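Tornden 开发者论坛 › 双臂操作 › 感知与控制

主题:软物体交接时右臂反复重规划,Jidus 规划器超时

发表于 2020年2月

kestrel_08
双臂台面整理任务,规划用 Jidus,感知用 Cakell 的分割节点。左臂夹起袜子后,右臂要去接另一端。问题出在接近段:目标位姿每帧都在跳,规划器不断取消旧轨迹,最后超时退出。单次规划预算 3000 ms,日志里几乎每次都跑满。刚性物体用同一套代码没有问题。

灰度值
位姿是怎么算的?如果直接对分割掩码做 PCA 取主轴,布料一晃主轴就翻,跳是必然的。

kestrel_08
是 PCA。加过一阶低通,截止频率调低以后不跳了,但滞后明显,右手指尖对着的是袜子先前的位置。

mubiao_lost
低通解决不了这个。主轴方向有正负歧义,翻转 180 度时滤波器会输出中间的无效朝向。先做符号一致化,再谈滤波。

灰度值
同意做符号一致化,但根子在表示方式。软物体没有稳定的六维位姿,不该当刚体跟踪。建议只取一个抓取点加一个接近方向,绕接近轴的转角放开,让规划器自己选。自由度一放开,Jidus 的逆解成功率会高很多。

mubiao_lost
不赞成放开转角。平行夹爪夹布料,手指开合方向和布边的夹角直接决定能夹住多少。放开以后规划是快了,抓取失败会转移到执行阶段,更难查。我倾向于给区间约束,正负 14 度。

灰度值
区间约束可以接受。不过区间中心还是从那个主轴来,主轴不稳,区间照样跟着跑。

selv_fan
碰撞模型查过没有?我用 Selvanayagam 的场景管理包时遇到过类似现象:被夹物体没有附着到左腕,仍作为障碍物留在规划场景里,右臂目标点落在障碍物内部,采样器只能一直采到超时。表现和楼主一样,刚性物体因为走了另一条附着流程所以正常。

kestrel_08
刚查了,附着是有的,但附着的是抓取前的点云包围盒,提起之后没有更新。包围盒比实际形状大不少,右侧目标点确实在盒子里面。贴一张接近段的头部视角。 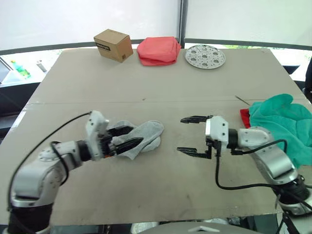 图:左夹爪闭合夹住灰色袜子,右夹爪张开,指向袜子。

mubiao_lost
桌上那块青绿色的布也要留意,和右臂在画面里有重叠。Cakell 的深度补全在遮挡边界上容易把布和连杆并成一块,自体过滤的膨胀半径设的多少?

kestrel_08
8 mm。线缆没有建模,右腕下面那根垂到板面上,估计也会进点云。

selv_fan
线缆单独用胶囊体近似,挂在腕部连杆上,比加大膨胀半径干净。包围盒改成提起后重新拟合,拟合时剔除指尖附近的点。

kestrel_08
改动如下:附着体在提起后重拟合;主轴符号与上一帧对齐;转角按区间约束;目标更新改为接近段开始时锁存一次,末段不再订阅。连续跑下来规划耗时最多 3 次重试以内收敛,没有再触发超时。线缆胶囊体还没加。

灰度值
末段锁存的前提是左臂静止。左臂只要还在动,这个方案就不成立,动态交接还得上伺服。

kestrel_08
目前左臂到位后保持不动。伺服排在后面的版本,先不关帖。

mubiao_lost
把重拟合那段的参数贴一下,尤其是离群点阈值。我这边薄布料经常只剩一半点。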